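22/11/2021
Open day at Plinov. Went mostly because Leanne Mottram had a spare place and I was tired of hearing about it. 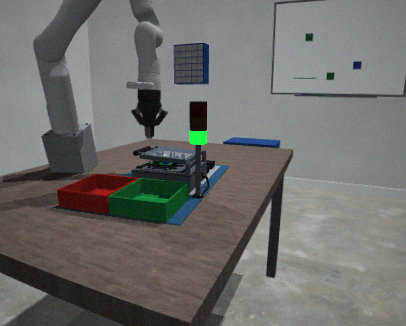
Two hours of talks first, then the simulated test cell. Red bin, green bin, a fixture with what looked like a circuit board in it, and an arm to do the sorting. Wen-hsiung Chiu ran the demo and kept saying 386 boards a shift. I asked whether that was a real shift on a real floor. He said the model was very close – close to what, I'd like to know. The Vadby line has 30 people on it and they deal with bent pins, bad labels and boards stuck together. I saw none of that on his screen.

Leanne thinks I'm being unfair. Maybe. They want us to sign up for a trial in December and I said I'd read the papers. Coffee was good. Parking was $2, and I still can't find the ticket.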